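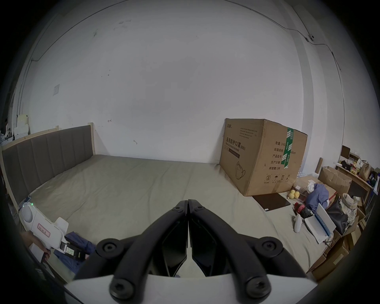

Sivmont Bedroom Textiles Set: Data Card

Prepared by Merike Kivi and Martti Manninen for the Colter Household Tasks Group
Release date: 3 September 2018

Summary

The Sivmont Bedroom Textiles Set documents the handling of everyday clothing and linen on a bed. It covers laying a garment out, pulling it straight, folding it, and setting it aside. The set contains 308 recorded sessions from 31 furnished bedrooms. Each session is filed under the room in which it was made, and each room has its own entry giving the bed, the headboard, the sheet, and any large objects that share the sleeping surface.

The card is intended for readers who wish to know what is in the rooms and how the items were named. Instructions for requesting access are given at the end.

Room entry 28

Furniture: one large bed with a light wood frame and a gray upholstered headboard. The upholstery is stitched in vertical channels.

Bedding: one sheet in a pale neutral color. The sheet carries soft wrinkles and creases and was recorded as found. Annotators disagreed on the color name, and the entry therefore reads "pale" with no second term.

Other objects on the bed: one large brown corrugated cardboard box, placed against the wall. The printing on the side panel is mainly in Chinese characters and identifies the contents as N95 medical protective masks. The end of the box carries a specification list with a quantity of 2400 and a validity period of two years. The box is filed as "carton, printed, large." The entry refers to the carton only and makes no statement as to what is inside it.

Garments: one blue T-shirt, short description "shirt, blue." Shades between periwinkle and blue-gray are all filed under "blue" in this release.
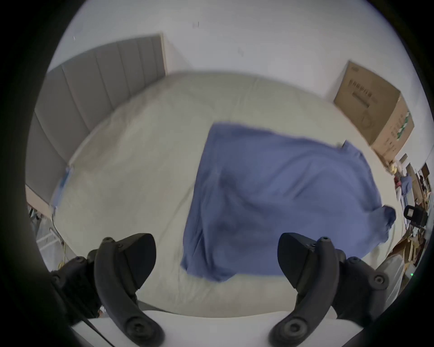
Activity labels

Labels were assigned by Inese Jankauskaitė and reviewed by Gwawr Prosser. Four labels apply to garments on a bed.

Spread: the garment lies open on the sheet, with most of the body facing up. Small folds at the hem or sleeve do not change the label.

Gather: part of the garment is bunched or raised above the rest. A gathered corner may occur together with Spread, in which case both labels are given and Spread is listed first.

Fold: one part of the garment is brought over another along a line. The label begins when the fabric leaves the sheet and ends when it is released.

Set aside: the finished garment is moved to a place where it no longer takes up the working area.

Annotators were asked to label fabric by its shape alone. Dark areas on cloth are to be treated as shading unless the session notes state otherwise — this rule was added in June, after several shirts had been marked as stained. A garment that cannot be identified with confidence is filed as "cloth" and its color is given.

The sheet on which the work is done is never labeled as a garment, even where it has been pulled or creased by the folding. Pillows, blankets, and cartons are listed in the room entry and do not receive activity labels.
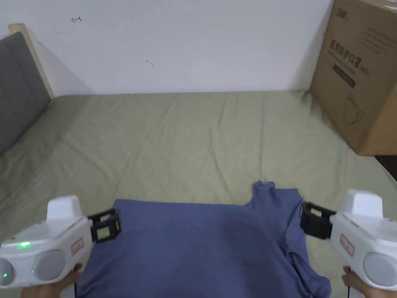 Room 28: blue T-shirt on the bed, labeled Spread and Gather.

Known limitations

Wrinkled sheets are strongly represented. Users who require a smooth background should consult the room entries before making a selection.

Light sheets and plain walls are more common in the set than patterned ones. Dark garments on dark bedding occur in only 3 rooms, and results obtained on such material should be reported separately.

Color names were given by eye and have not been checked against a chart. The same shirt may look grayer or bluer from one view to another. A comparison with the Mägi color list is planned but has no fixed date.

Text on packaging was copied only where it could be read clearly. Fine print has been left out.

Access and corrections

Requests for access should be sent to the Colter Household Tasks Group, to the attention of Mackenzie Lévesque. Please state the rooms required and the intended use. Copies held at the Gondier office are for reading on site.

Corrections to a room entry should give the room number, the present wording, and the proposed wording. Accepted corrections appear in the next release, and the earlier wording is kept in the change log.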